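Two Arms and a Dish Rack: My Afternoon With the Arnon Kitchen Setup

Posted February 6, 2021

I've been promised a robot that does the dishes since I was about six, so when Kayode Odukoya wrote to ask if I wanted to spend an afternoon with the kitchen package his group at Chowdhury has been building, I said yes before I'd finished reading the email. It's called Arnon. The arms are regular off-the-shelf lab arms, and what you'd be paying Chowdhury for is the software that runs the pair of them plus the chore list that comes with it. The quote they're giving early customers is $3,633 for a year of that, arms not included (and believe me, the arms are the expensive part).

So, can it do chores yet? Sort of! Let me explain what sort of means.

The list has plates into the rack, plates out of the rack, mugs on and off the mug tree, corn into the basket and back out, and a toaster oven routine that Kayode told me up front was not ready. I liked him for saying so. I picked plates first, because plates are what I hate most at home, and because a flat plate on a flat surface is a mean little problem. Try lifting one with two fingertips and no thumb to roll it. You end up scrabbling at the rim, and so does the robot.

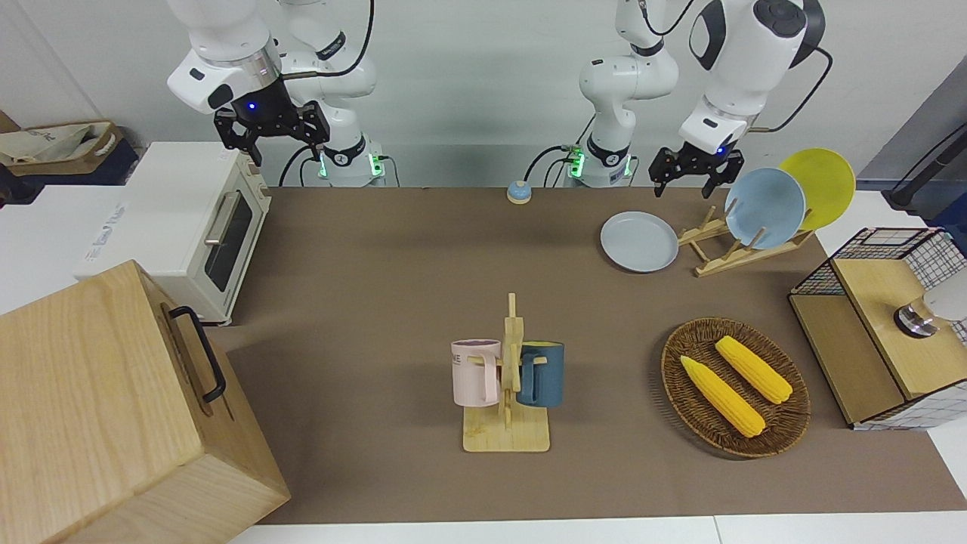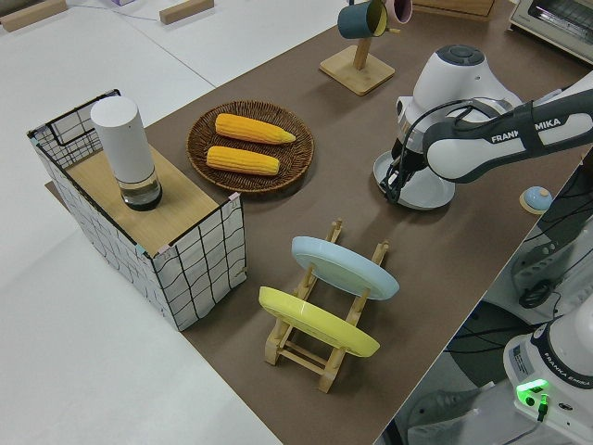
The Arnon kitchen table from two sides, with a plate lying flat next to an arm in both and the blue and yellow ones in the rack.

Getting a grip on the rim is where most of the time goes. The gripper comes down slowly, slower than you want it to, and when it misses it goes back up and thinks about it for what feels like a whole song on the radio. When it gets hold, though, the rest is lovely to watch. It turns the plate on edge and lowers it between the pegs with more care than anyone in my family ever has. Kayode says they ran the plate job 100 times in a row last month and got 50 clean finishes. I'd have guessed a bit better from my own afternoon, but I was also rooting for it pretty hard.

Mugs were hit or miss. The handle has to go over a short peg, and if it's turned a little too far you get a clunk and a swing and then a long wait. I moved the tree over by a hand's width to see what would happen and it coped fine, which impressed me more than the plates did. The corn was easy. Corn doesn't care how you hold it.

What bugged me:

It's slow. I could clear that whole table in the time it takes to do one plate.

The setup screen is a mess. There are two menus both named Tasks and they do different things.

It has no idea what clean means. It'll rack a plate with egg on it and feel great about the job. Washing isn't on the list at all, and I think a lot of people will hear "does dishes" and expect a sink to be involved.

What I liked: stopping and restarting was painless, it never once dropped a plate on me, and it doesn't need everything put back in the same spot between runs. I tried the Skernlow one-arm kit at the Nokville show last year and that thing lost its mind if you nudged a cup.

Would I put it in my kitchen? No, I'd have nowhere left to make a sandwich. If you run a teaching lab or a test kitchen and already own a pair of arms, I'd ask for the trial and spend it on the mugs, because the plates will win you over too fast and the mugs will show you where it's at. Kayode says the toaster oven routine is next and he's offered to have me back for it. I'm bringing bagels.

Three and a half stars out of five.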